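Unit 4: Moisture, Packaging Films and Shelf Storage of Textile Goods
Course handout, Packaging and Storage of Consumer Goods

4.1 Why moisture matters

Textile fibers exchange water with the air until the two are in balance. The amount held at balance is called moisture regain, and it is stated as a percentage of the dry weight of the fiber:

regain = (weight of water / dry weight) x 100

Cotton and wool have high regain. Polyester has very low regain. A blend falls between its parts, weighted by dry mass. Do not confuse regain with moisture content, where the same weight of water is divided by the total weight, water included. The two figures are close for dry goods and drift apart as the goods take up water.

Worked case. A folded cotton cloth has a dry weight of 100 g. It is left in a humid stockroom until it holds 12 g of water. Regain is 12 percent. Moisture content is 12/112, or 10.7 percent.

4.2 Film as a barrier

A sealed bag slows the exchange described in 4.1. It does not stop it. Water vapor dissolves in the film on the damp side, moves through it, and leaves on the dry side. At steady state the rate depends on four things: film area, film thickness, the permeability of the polymer, and the difference in vapor pressure across the film.
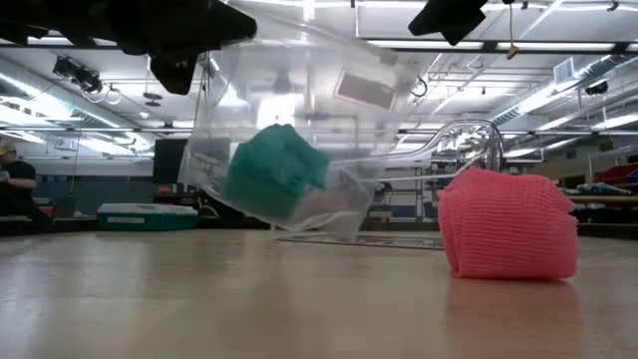

For a given polymer, doubling the thickness halves the steady rate. Folds and creases matter less for their thickness than for the strain they put on the film. Repeated flexing can open pinholes, and a single pinhole may pass more vapor than the rest of the bag. Rates quoted on supplier sheets are measured on flat, unflexed film and should be read as a best case.

An open bag should be treated as having no barrier value. It keeps off dust and limits air movement, but the goods will still reach balance with the room.

4.3 Sealing in water

If goods are packed above the target regain, the film works against the packer. Warm goods give off vapor into the small air space in the bag. When the bag cools, the vapor can condense on the inner face of the film and wet the outer layers of the goods. The remedy is to bring goods to storage conditions before closing the bag. Twelve hours on open racks is the rule used in this course for folded cotton. Thick bundles take longer than single layers, and the center of a bundle lags well behind its surface.

Desiccant may be added once goods are at balance. It is sized from the vapor expected to enter over the storage period, plus the water to be removed from the air space. The second term is usually small.

4.4 The Brutby stockroom exercise

The Fenska company stores bagged cloths in two rooms at Brutby. Room A has a sealed floor and steady heating. Room B has an outside wall and is heated only during working hours. Each room holds 1000 bags of the same size and film. Bags in Room B show water spots on the inner face of the film in February; those in Room A do not.

Consider temperature before humidity. Room B cools every night, and the air inside each bag cools with it. If the film surface drops below the dew point of that air, water forms there first. The average humidity of the room says little about this, and an hourly log is needed.

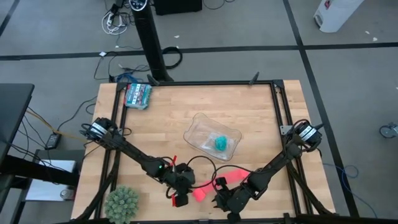
Shelf position is the next variable. Bags against the outside wall are colder than those toward the aisle, and bags at the bottom of a stack lose heat more slowly than those on top. A sampling plan that draws only from the aisle side will understate the problem. Draw 6 bags from each wall bay and 6 from each aisle bay, weigh them on arrival at the bench, and record the results by bay.

4.5 Problems

1. A cloth weighs 106 g as received and 100 g after oven drying. Find its regain and its moisture content.

2. Tivuria film is offered in two thicknesses, one twice the other. State the expected ratio of steady vapor rates and two reasons why bags in use may not follow it.

3. The Ortuño warehouse proposes to punch one small vent hole in every bag to prevent condensation. List the conditions under which this would help and those under which it would do harm.

4. Redraw the sampling plan in 4.4 for a room with two outside walls.

Reading for next unit: sections 5.1 to 5.3, odors and volatile residues in closed packs.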